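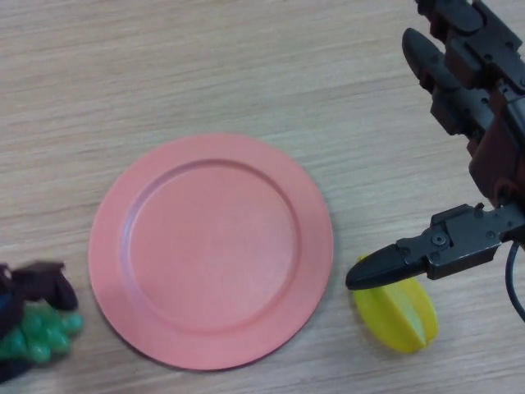

Ticket 1541
Opened: 2021-04-22
Product: Zitell stock and ordering system, web client
Site: Urico, main shop and cold store
Category: Label printing
Priority: Medium
Status: Closed

Reported problem

Shelf labels for loose fruit and vegetables print with the wrong unit price. The price per kilogram is correct on screen and correct at the till. On the printed label it is either blank or shows the price of the previous item in the batch. Packaged goods are not affected. The shop prints labels from the office PC to a Rasis thermal printer connected by USB.

Customer states that the fault began after the client was updated. No other changes to the PC or printer were reported.

Steps already taken by customer

Printer switched off and on.
Label roll replaced.
Client closed and reopened.
Batch sent again. Same result.

Log

Entry 1
Asked for an export of the affected batch and a scan of the printed labels. Both received. The batch holds 191 lines. Wrong labels are all in the group "Loose, by weight". Lines in the groups "Bagged" and "Tinned" are correct.

Entry 2
Loaded the export on a test machine with the same client version. Printed to file. Star fruit prints with a blank unit price. White grapes, the next line down, are correct. Plums print with the price for pears. The fault can be reproduced without the printer, so the printer and its driver are ruled out.

Entry 3
Printed the same lines one at a time. All correct. Printed in pairs. All correct. The fault appears only when a batch has more than 15 lines and at least one line has no pack size.

Entry 4
Compared the label template with the standard one. The customer uses a modified template, "Zoëga narrow", which has a second price field under the product name. The field reads from the line buffer and not from the product record. In the older client the buffer was cleared after each line. In the current client it is cleared after each page of labels, and a line with an empty pack size does not overwrite what is already there.

This accounts for the carried-over prices. It does not account for the blank ones.

Entry 5
Blank prices traced to product records where the unit was typed by hand as "Kg" or "kg." instead of being picked from the list. The till accepts these. The label module does not and leaves the field empty. There are 8 such records in the export. List sent to customer.

Entry 6
Customer corrected the records and reprinted. Blank prices gone. Carried-over prices still present, as expected, with the template unchanged.

Entry 7
Template edited on the test machine. Second price field now reads from product.unit_price. Full batch printed to file and compared with the export line by line. No differences. Template sent to customer with the instructions below.

Instructions sent

1. Close the client on all PCs.
2. On the office PC, open the templates folder and rename the existing file to zoega_narrow_old.
3. Copy the new file into the same folder.
4. Start the client and go to Settings, Labels, Reload templates.
5. Print a test batch from the group "Loose, by weight". It must be longer than 15 lines or the test proves nothing.
6. Check the printed prices against the screen.

Entry 8
Customer reports that step 4 gave the message "Template in use". The client was still open on the cold store PC. Closed there, step repeated, no message. Test batch correct.

Entry 9
Customer asked if labels already on the shelves need replacing. Advised that any label for loose goods printed since the update should be checked, and that the print history (Reports, Labels, By group) lists them.

Cause

Change in buffer handling in the label module, affecting modified templates only. Separate data fault in hand-typed units.

Resolution

Template corrected. Product records corrected by customer.

Follow-up

Buffer handling passed to development under its own number. Fix planned for the August release. Until then, any template that reads from the line buffer should be treated as affected. The unit field should also refuse hand-typed values; request logged, no date set.

The old template can be deleted once the August release is installed.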